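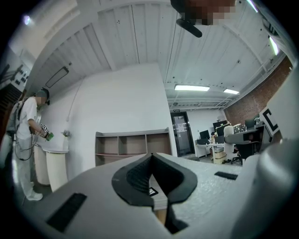

White tee, light gray pants, gray cap

Vuvmont Loop Bands by Drostik

We love these bands! Five minutes of side steps and your glutes know all about it – and the fabric stays put on bare legs, so no more rolling up mid-squat. The set has three strengths and a cotton pouch. Start with the lightest, even if you lift (we were humbled).
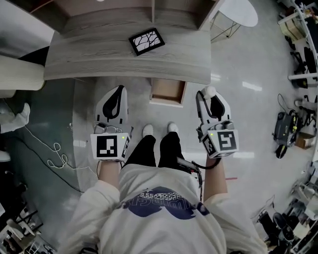
The heavy band is our favorite for bridges, and it's great for slow crunches with your feet looped in. Machine wash cool, hang to dry.

Width: 3 inches
Set weight: 13 oz
Colors: Clay, Moss
Item no. 927
Price: $17

New color due in December!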